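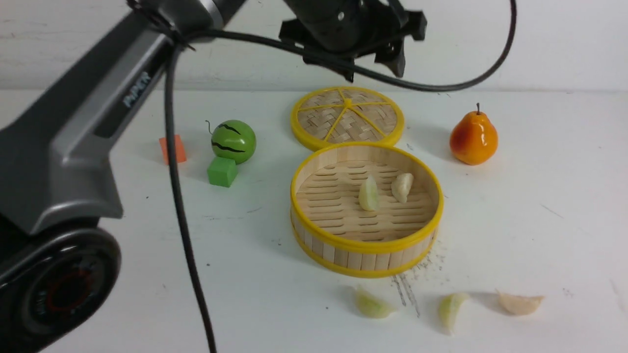 *Braço robótico PiPER e tampa de uma vaporeira de bambu.*

## Skorncombe chega em maio com modo cooperativo

A Draklow confirmou esta semana que Skorncombe, o seu novo jogo de estratégia por turnos, sai em maio para PC. As versões de consola ficam para mais tarde, ainda sem mês marcado.

O jogo passa-se em Trodalitz, uma cidade mineira dividida em 7 bairros, cada um com o seu mapa e a sua facção. A campanha pode ser jogada a solo ou em modo cooperativo até três jogadores, e as partidas gravadas passam de um modo para o outro sem perda de progresso. Era o pedido mais repetido no fórum desde a demonstração do outono.

A directora do projecto, Freya Mottram, disse na transmissão de sexta-feira que o sistema de clima foi retirado da versão de lançamento. «Abrandava os turnos e poucos testadores davam por ele», explicou. Pode voltar numa actualização gratuita.
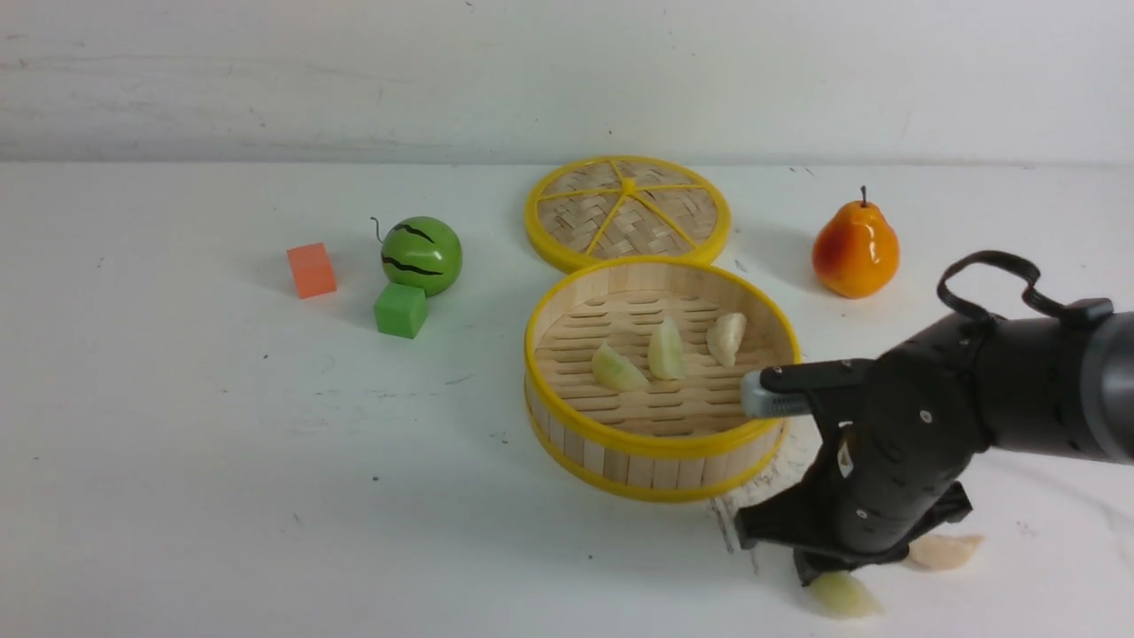 Quanto à edição de coleccionador, a Bickerstaff fica com a distribuição e fixou o preço em 399 euros. Inclui o jogo de tabuleiro, a banda sonora em vinil e um livro de arte com 100 páginas. A edição normal em formato digital ainda não tem preço anunciado.

Os leitores que jogaram a demonstração devem saber que as gravações antigas não vão funcionar na versão final. O tutorial foi refeito e agora pode ser saltado por completo no menu inicial.

O teste fechado do modo cooperativo abre na próxima sexta-feira, às 18h. As inscrições fazem-se na página do jogo e o convite segue por correio electrónico.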